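Cutard Container Reuse Pilot
Progress report to the Visser Fund
Reporting period ending March 2023
Prepared by Liesbeth Aerts, Prestelance

1. Summary

The pilot tests whether small food producers in the Cutard district can replace single-trip cardboard with returnable crates without an increase in handling cost. Work in the period covered crate tracking, wash station throughput and the first full audit of losses. Two of the three work packages are on schedule. The wash station package is behind by five weeks, for the reasons given in section 3.

2. Crate circulation

The pool at the end of the period stood at 3,681 crates, all carrying printed labels with a unique number. Of these, 1,462 were at producer sites on the audit date, 1,044 were at retailers, and the remainder were in the depot or in transit. The split between the last two categories is not reported. Depot scans were not separated from vehicle scans until the final two weeks, and earlier records cannot be corrected after the fact.

Return times vary widely between retailers. Shops with a fixed collection slot return crates within one delivery cycle. Shops on request-only collection hold them for two cycles or more, and several use them for storage in the meantime. Bheki Mabaso has moved most request-only shops to a fixed slot. The rest will be moved in April, subject to vehicle capacity.

Label adhesion remains a problem. The first label stock lifted at the corners after repeated washing, and scan failures at goods-in rose accordingly. A replacement stock from Plollus has been applied to a batch of 500 crates. Results to date are acceptable, but the batch has not yet been through enough wash cycles for a decision on the full pool.

3. Wash station

The station was to run two shifts from the start of the period. Only one shift was run. The drainage connection did not pass its first inspection, and the landlord required a revised drawing before work could resume. The connection has now been approved. Sizwe Mokgethi has completed the staff rota for the second shift.

Water use per crate is above the design value. The rinse stage was set up with a longer dwell time than the supplier's sheet calls for, and the setting was kept while swab results were pending. Swabs have been within limits throughout. We propose to shorten the dwell time in two steps and to repeat the swabs after each step.

4. Sorting and storage

Crates and inserts are sorted by size and condition before washing. Deepika Pisharody revised the sorting guide to reduce the number of condition grades from five to three, which has shortened training for new staff. Damaged inserts are held for monthly inspection and either repaired or sent for regrinding. 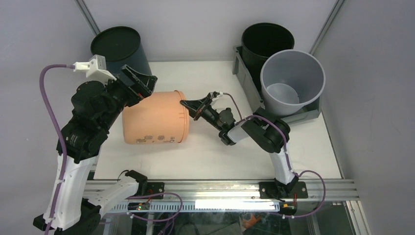
Figure 1. White work surface with bins and two arms mounted at the near edge.

5. Budget

Spending is within the approved total. Drainage work exceeded its line and was covered from the unspent second-shift wages. No change to the grant amount is requested. Tiziana Mazza will send the ledger extract separately.

6. Next period

Move remaining request-only shops to fixed collection slots.
Start the second wash shift.
Decide on label stock for the full pool.
Complete both dwell time reductions and report swab results.
Report depot and transit stock as separate figures.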